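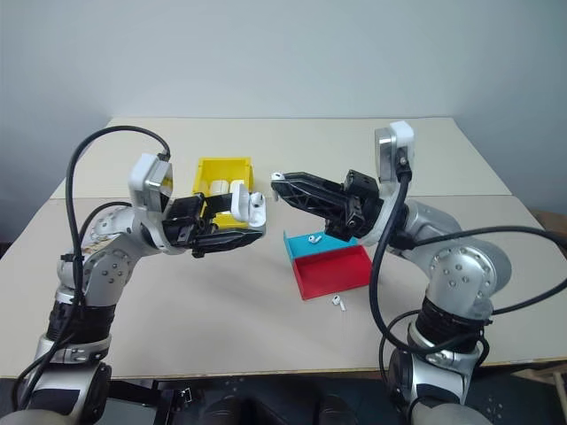

Last updated: July

I have been through more desk bins than I care to admit, so when Fathima Khondokar passed on her Pallska to me I was fully prepared to be underwhelmed. It is a small open-topped bin in a very bright yellow, with a raised back and slanted sides, and I have grown terribly fond of it. The sloping sides mean you can see what you've got in there (earbud cases, in my house, which seem to breed) and get your hand in without tipping everything out.
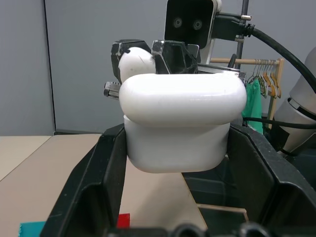

Smooth, rounded things are the real test for me, and they do slither to the bottom a bit – a scrap of felt sorted that. The yellow is also a joy against a pale desk, though my old Trollus in grey was a little roomier, and I do miss that when the spare cables come out. I paid nothing, of course, but the shop in Farnitbridge sells them in packs of 6, and I'd happily go halves with someone.

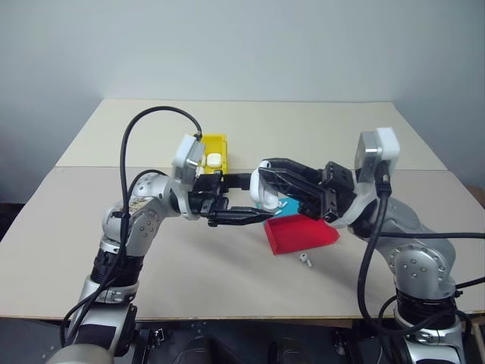 Yellow bin at the back of the table, and a red tray too.

Comments

Mirta Maldonado: Lovely write-up! Does it come in green at all?

Ledesma: Had mine two years and the colour hasn't faded. I keep teabags in it!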